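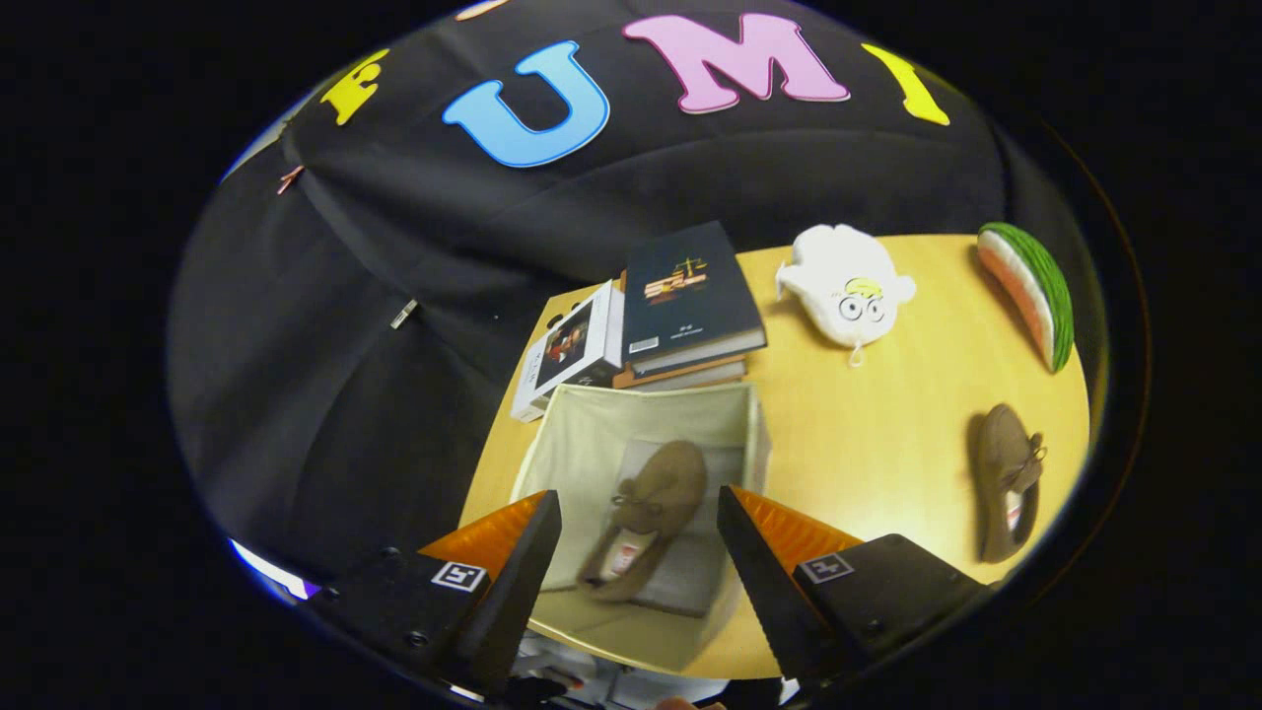 Can a machine tidy up yet?

15/05/2018

I have been asked this more than once since I started writing about kitchen gadgets and lawn mowers here, so I will try to give a proper answer. By tidying up I mean the ordinary job: there are things lying on a table, they belong somewhere else, and they have to be picked up and put there.

My short answer is no, with a few exceptions.

The exceptions are all cases where somebody has made the job very regular first. I spent nine years at Vistent, packing bathroom fittings, and for the last two of them there was an arm at the end of our line. It lifted cartons off a belt and stacked them on a pallet. It was good at it. The cartons were all one size and arrived the same way round, and if one came down the belt with a flap open the arm stopped and a light came on. Then one of us walked over and shut the flap.

A house has no belt. Take a pair of shoes that need to go in a fabric bin. A suede moccasin gives when you squeeze it, and the place where you would naturally take hold depends on which way it is lying. The bin has soft sides, so if you catch the rim with the shoe the rim folds in. When the first shoe is in, the second has less room and has to go in beside it or on top. I can do this while talking on the phone. For a machine each of those is a separate problem, and I have not seen one for sale that solves them all.

Then there is everything else on the table. Hardback books are heavy and slide off each other. A plush toy weighs nothing and will squash into any shape. A toy slice of watermelon is a wedge, so two of its sides slope and it wants to slip out of a grip. You would not hold any of these the same way, and you also have to know that the shoes go in the bin and the books don't.

People usually bring up the robot vacuum at this point. We have a Femar, bought last November for £392, and I like it. It does the hall and the front room while I am out. But I go round first and pick up the shoes, the socks and the phone charger, so the tidying is still done by me. If I forget a sock it drags it under the sofa and stays there until I get home.

What I find more interesting is the work on hands. Most of the grippers I have seen are two fingers that open and close, and two fingers can do more than I expected. I tried it at home with a pair of kitchen tongs and one hand behind my back. I cleared 23 things off the dining table into a box. It took roughly four times as long as doing it normally, and the only one I dropped was a glass jar lid. So I don't think the fingers are what is holding things up. It was me deciding where to grip that made it work, and how hard.

For shop floors I would expect it sooner. Getton, where my brother-in-law works, still has people putting mixed returns into bins by hand, and they would buy something tomorrow if it could cope with a shoe, a book and a cushion in any order. For the house I would wait. I'll write about the window cleaner next, once it has done the back bedroom.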